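Stireo 5 on the desktop - default podcast player still won't stick

palla_user
Upgraded to Stireo 5 last night and the main reason I paid for it was being able to set it as the default app for podcast links. The setting is there under General, I tick it, and next time I restart the computer the links open in the old player again. Has anyone got it to stay ticked? Library is 1,704 episodes if that makes any difference.
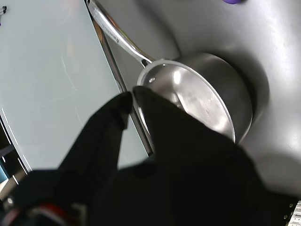
I've already tried deleting the preferences file and signing out of sync. Same result both times.

cemville_dave
Library size has nothing to do with it. The tick box only writes the setting when you quit from the menu. If you shut down with Stireo still open it gets lost. Quit it properly once and you should be right.

palla_user
Tried that at lunch. It survived one restart and then went back.

northshore21
Same here, and I always quit from the menu, so I don't think that's the whole story. Mine goes back after the feed refresh, which I've got set to every 30 minutes. Turned the refresh off and it's been fine since.

cemville_dave
Refresh doesn't touch the defaults. I've had mine on the shortest interval since December and never had a problem.

northshore21
Are you on the store version or the one from their website? I'm on the website one.

cemville_dave
Store.

partanen_fan
That would be the difference. The website build has its own helper that registers the links, and it re-registers whenever it updates itself. I went over to Partanen for a while because of this - it handles links fine but the queue is hopeless, you can't reorder anything without opening each show.

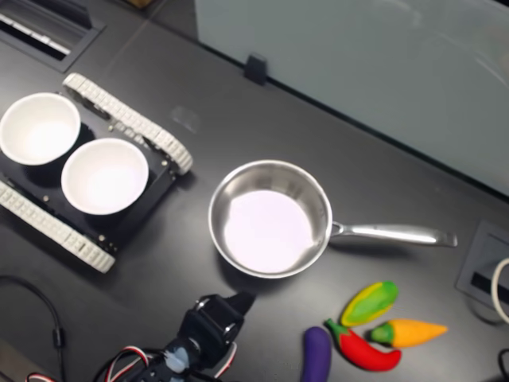 Came back to Stireo in the end and put up with it. If you switch to the store version, export your subscriptions first, as it won't pick up your played history otherwise.

palla_user
I'm on the website one too. Not keen on paying twice for a tick box. Will leave refresh off for now and email support.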